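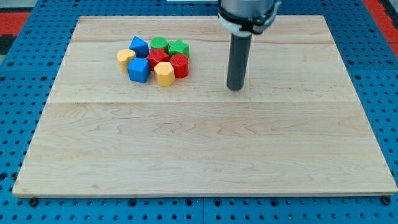 Rod tool over the maple-look board, blocks bunched at the left.

November 2022, Wednesday

Rod against the Barbu two-finger, second try. Same board, same blocks, same arm. Carnow wants a recommendation for the sorting cell and I still don't think we have one.

The claim from Treluvville is that a plain rod with a decent controller does most of what a gripper does on a flat surface, for a fraction of the trouble. Maybe. Pushing the whole cluster across the grain went fine in 7 runs. Then I asked for the red star out of the middle and it dragged its neighbors along every time. Slowing down helped a little. Calling that "selective" is generous.

Heart and stars turn when the rod catches them off center. Cylinders roll off the contact and end up beside it. The cube behaves, which is why the cube is in everybody's demo.

Barbu picked the cube and the octagon without complaint but couldn't get a finger between blocks when they were packed this tight. So it loses too, for a different reason. Rod to loosen, fingers to pick would work, except the tool change costs us over 225 seconds as things stand.

Skeltodton controller: contact threshold at 5 gave false stops, at 8 it missed a real one. Left it at 7. Don't trust the June numbers, the tip height was set by eye and I can't find who changed the offset.

To do: measure tip height properly. Repeat with the blocks spread out. Don't send Carnow anything yet.

Comments

Did you try coming at the star from the far side?
Twice. Green one came with it.
Seam in the board could matter, I'd rotate it and rerun.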